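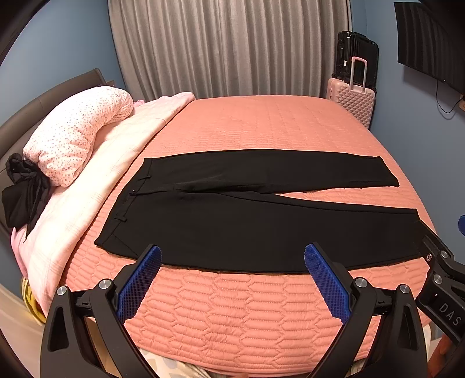

*Black trousers on a pink quilted bedspread.*

# Plelside Choir Votes to Keep the Black Pants

November 7, 2021

The Plelside Community Choir will go on wearing black pants to its concerts, after a meeting on Thursday that ran longer than most of its concerts do.

The motion to switch to charcoal gray was put forward by Magnus Farquharson, a bass, who told the hall that black "makes us look like we're about to take your drink order." It failed by 12 votes. A second motion, to allow navy, was withdrawn when two supporters of navy couldn't agree on what navy was.

Lorna Chisholm, who has sung alto with the choir for most of its existence, spoke for the black. "I own one pair. They fit," she said, and sat down to the loudest applause of the evening.

Farquharson had brought fabric swatches from Halliday, the clothing store on Junel Street, and passed them along the rows. Under the hall's lighting, several members voted for the wrong one in an early show of hands, and the count had to be taken again. Halliday had offered the choir a group price on orders of 200 pairs. The choir has 168 members, some of whom wear skirts.

The dress code dates from the choir's first spring concert, when the only instruction was "something dark." One tenor came in a wetsuit top — he maintains it was a sweater — and the rule was tightened by the following May.

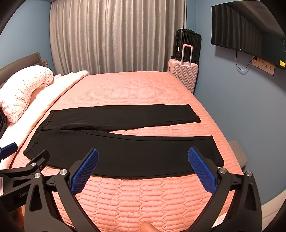 ## Shoes Still Undecided

The meeting broke up before it reached the matter of brown shoes, which has been on the agenda twice before. Music director Catherine Sutherland said she would take it up in the new year, "or whenever I feel strong enough."

The winter concert goes ahead as planned, with doors at 7. Tickets are $12 at Halliday, which says there are no hard feelings about the gray.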